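Départager deux équipes à égalité de points en triplettes

Question posée par Oda Lindholm, le 28/04/2020
Rubrique : Boules et pétanque — Règlements

Bonjour,
Je tiens les résultats du championnat d'hiver de notre club, à Tostville. On joue en triplettes, trois parties par rencontre : deux points par partie gagnée, un point pour un nul, et deux points de bonus à l'équipe qui a le meilleur total sur l'ensemble des parties. Skultitberg et Åberg terminent à égalité de points au classement. Skultitberg a marqué 587 points de jeu dans la saison, Åberg 501, mais Åberg a gagné les deux rencontres directes. Notre règlement dit seulement « à égalité, on regarde la différence ». Différence de quoi ? Les deux capitaines ne lisent pas la même chose et je dois envoyer le classement final avant May, pardon, avant mai.

Réponse de Pieter Nijs

Chez nous la différence veut dire points marqués moins points encaissés, sur toute la saison. Les 587 et 501 tout seuls ne servent à rien, il te manque les points contre. Une équipe qui marque beaucoup peut aussi encaisser beaucoup. Reprends les feuilles de match et fais les deux colonnes.

Pour la confrontation directe, elle ne compte que si elle est écrite dans le règlement. Si elle n'y est pas, tu ne peux pas l'ajouter une fois la saison jouée, même si les deux capitaines trouvent l'idée bonne.
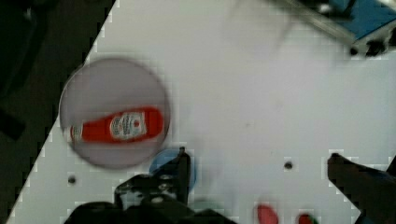
Et les rencontres gagnées par forfait, on les met dans la différence ?

En général on inscrit un score fixe par partie, prévu au règlement. Si rien n'est prévu, le plus propre est de laisser la rencontre à zéro partout pour la différence et de donner seulement les points de classement. Il faut alors faire pareil pour toutes les équipes, y compris celles du bas de tableau.

Réponse de Torunn Solheim

Partage le titre et c'est réglé. On l'a fait une année, tout le monde a été content.

Réponse de Gudrun Strand

D'accord avec Pieter sur le calcul. J'ajoute deux choses.

Vérifie d'abord les additions. Dans notre groupe on avait un total général de 1809 points marqués et pas le même chiffre en points encaissés, alors que les deux doivent être égaux si toutes les équipes sont dans le tableau. L'erreur venait d'un nul reporté d'un seul côté — il a fallu reprendre presque toutes les feuilles. On saisit maintenant dans Zitum, qui fait les deux colonnes, mais un tableur suffit.

Ensuite, pour la saison prochaine, écris l'ordre complet : points, différence générale, confrontation directe, puis partie d'appui sur terrain neutre. Ryota Tanabe avait proposé cet ordre chez nous et il n'a pas bougé depuis.

Commentaire d'Oda Lindholm

Merci. Je refais les colonnes ce soir. Il y a un forfait en janvier, je le laisse à zéro.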